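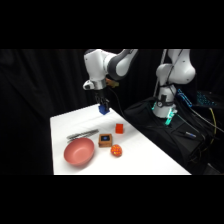 Re: [tabletop-play] What goes in a first sorting set?

From: Marlies Thaler
To: tabletop-play list
Date: May 9, 2023

Hi Kanchan, hi everyone,

Oh, I have been waiting for somebody to ask this! I started typing a two-line answer over breakfast and then I had to go to work, and now it's evening and I have a whole page in my head, so get a cup of tea.

Kanchan Sachdeva wrote:

> Hello all,
>
> I run the Thursday group in Steinbach, mostly three- and four-year-olds
> with a parent each. I'd like to put together a small sorting set we can
> keep on a shelf and bring out for the last 20 minutes. I looked at the
> ready-made ones and they're all the same shape in different colors,
> bears mostly, and my lot get bored with the bears by the second week.
>
> So: how many different things would you put in? Do they need to match?
> And do you give them a bowl or a tray or just the bare table? I have a
> budget, but it's a tiny one.
>
> Also, does anyone use tongs with children this young? One of the dads
> asked and I didn't have an answer.
>
> Thanks,
> Kanchan

How many things

Fewer than you think. The set I'm fondest of is one pink bowl, a red cube, a blue block, a little wooden box with a blue square in the top, and an orange ball covered in bumps. I love it so much. Every piece asks for a different grip, and the colors are so far apart that even the child who is busy looking out of the window notices when one has moved.

We used to have 22 pieces in the Balis set and half the session went into finding them again under the radiator. I took most of them out in April and the play got longer, which surprised all the parents and me too. You can always keep a second bag on the shelf and swap a piece in when interest drops.

Do they need to match

I'd say no, please no! Matching sets are lovely for counting, and Lutz Wendt will tell you so (hello Lutz, I know you're reading), but for sorting you want things that could go together in more than one way. Red cube with blue block, okay, those are both blocks. But the blue block can also go with the wooden box on account of the blue square. And then the ball! Where does the ball go? A girl in my Friday group decided the ball went with the bowl "because round" and would not be moved on it, and her brother put it by itself at the corner of the table every single time. I could watch that for an hour.

The bumpy ball is the one piece I would not leave out. It's so nice in the hand. Children who won't touch anything else on the table will pick that up and roll it on their cheek. It also rolls in a funny way, so have somebody sitting on the far side.

Bowl, tray or bare table

Bare table and one bowl. Go for a deep one with a matte finish if you can find it, and a plain color. Shiny bowls clatter and flash and then the bowl becomes the toy (fine on some days, less fine when there are eight children). I put it near the front, off to one side, where a short arm can reach over the rim, and I don't say what it's for. Some fill it, some turn it over, some wear it.

I do think a white tabletop helps. We had a patterned oilcloth for years and I took it off one morning to wash it and never put it back. Red and orange on plain white are just so cheerful, and you can see at a glance what's still out when it's time to pack up. Volker Meinecke uses a dark cloth behind his table as well, to hide the bookshelves, and he says it calms things down. I borrowed the idea and I'm keeping it. Any old black curtain will do. Mine has folds all over it and has never been ironed.

Tongs

Yes, with a grown-up next to them. I wouldn't start there, though. Let them have a couple of weeks with hands only and then lay one pair on the table beside the bowl without any announcement. Somebody will try.

Things I've learned by getting it wrong:

- Long metal tongs are heavy at the tips and most three-year-olds want two hands. Let them use two hands.
- Check the spring before you buy. If you have to squeeze at all hard, leave it in the store.
- Start with the cube. Flat sides are much kinder than round ones. The bumpy ball is second, since the bumps give the tips something to catch on.
- Lay them down with the tips pointing away from the children.
- One pair per table. I tried 2 and it turned into fencing.

About the wooden box: it's the hardest piece to lift that way and also the one they want most. Keep it close to the bowl so it doesn't have far to travel!

Budget

I spent some 60 in total, and that was with a bowl I could have found cheaper. Kwan-ho Mak got nearly all of his pieces at the flea market in Jendberg and he has a wonderful eye, so do write to him. I'd look in kitchen drawers first, then the pet aisle for balls (wash them well, and check the size against your smallest child's mouth), then the odd blocks left over from sets that have lost their friends. Wooden boxes turn up everywhere once you start looking.

I'm bringing my bag to the Erkomley meetup next month, so come and try everything at my table. I'd really like to see what you put together, Kanchan, and please report back on where your group puts the ball. I'm collecting answers.

Warm wishes,
Marlies

PS: Does anyone have a spare drawstring bag, a bit bigger than a shoe bag? My bowl only just goes in and I have to wrestle it every week.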